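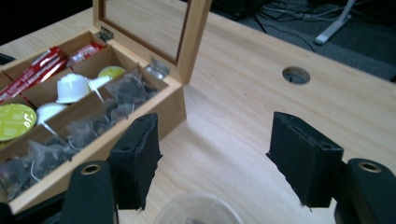 Dear all,

Demyd Zhuravel wrote:
> Does anyone still have the Gumach seed list? And is the
> September swap on at Maksymiv?

Yes and yes, Demyd, and how lovely to hear from you! I have all 31 pages, coffee rings included, and will gladly mail you a copy.
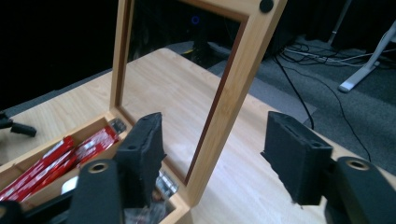

Page last changed: September, 2:31 pm

The swap starts at 2 in the back hall. Please label your packets with the variety, as last year I grew what I thought was dill and had roughly 100 carrots (very good ones, mind you). Flokura is sending bulbs again, bless them. 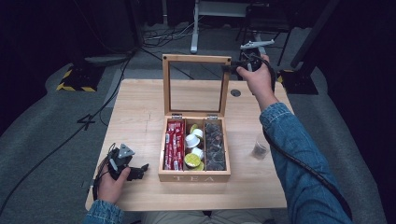 Tea box with the lid up

Bring a chair if you can.

Warmly, as always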